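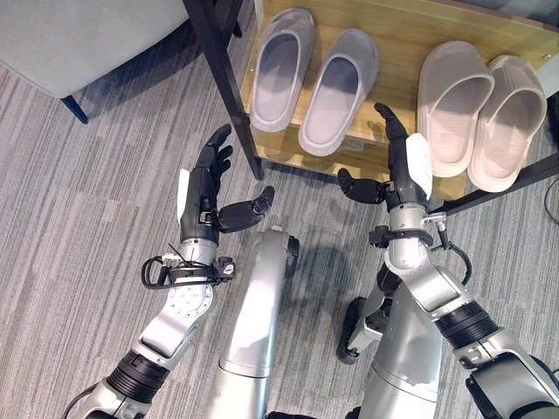 June, written by Solomiia Koval

Good afternoon. I will speak about wood movement, and why the table we made for the Hladun family needed two tries. A wide board gets wider when the air is damp and narrower when it is dry, and it does this all its life. On small things you can forget it. A light wooden shelf for slippers, held in a thin black metal rack like the one on the first slide, asks very little from its maker. A table top is a different matter, and most of my notes are about the top.

(Wait here until people at the back have seats.)

The order was for an oak dining table on a steel base. The client wanted a thick top and no visible screws. We glued the top from 5 boards, all from one log, which we bought through Pumwood. I was proud of this. The color was even and the joints were almost impossible to find with a finger.

My mistake was in how we joined the top to the base. I drilled round holes in the steel, just the size of the screw, and pulled everything tight. In our workshop it looked perfect. After one winter in a heated house, the top had a crack as long as my hand, starting from the end. The glue line held well. The wood next to it opened. 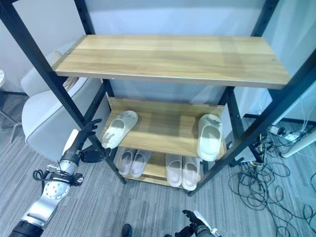

Steel frame, wooden shelves, screw holes near the left and right corners.

Say slowly: the steel stays nearly the same and the oak does not. If both are fixed hard, the oak must break somewhere.

For the second top, Kristaps Ramanauskas cut slots in the base in place of round holes. Only the middle screws are in round holes, so the top stays centered and can move to both sides. Under each screw head there is a washer. We tighten until the washer stops turning freely — then we stop. Kristaps does it by hand, and I don't let anybody use the driver for this step.
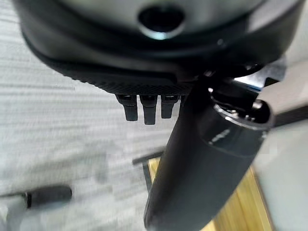 Black rounded body with a textured band, close up.

Next, the finish. On the first table we oiled the upper face with 2 coats and gave the underside nothing, to save an evening. Please don't do this. The bare side takes in damp air faster and the board begins to cup. Now both faces get the same oil on the same day, and the end grain gets extra.

(If time is short, skip the part about oil brands.)
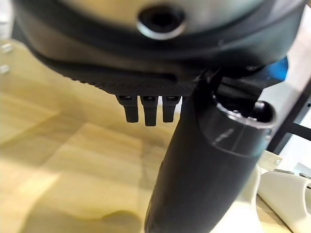 Let the boards rest before you plane them, too. We keep them on sticks in the same room where we work, with space for air between. Nuala Brennan asked me before the talk how long is enough. I weigh one board every few days and write the number on it with pencil. When the number stays the same, I start.

The new top is now in the house, and Mrs. Hladun has promised to call me if she hears any noise from it. Questions, please.

Recent talks
Khrystyna-Mariia Boiko: Drawers Without Metal Slides
Parisa Daneshvar: Repairing a Pirna Chair
Kristaps Ramanauskas: Sharpening for People in a Hurry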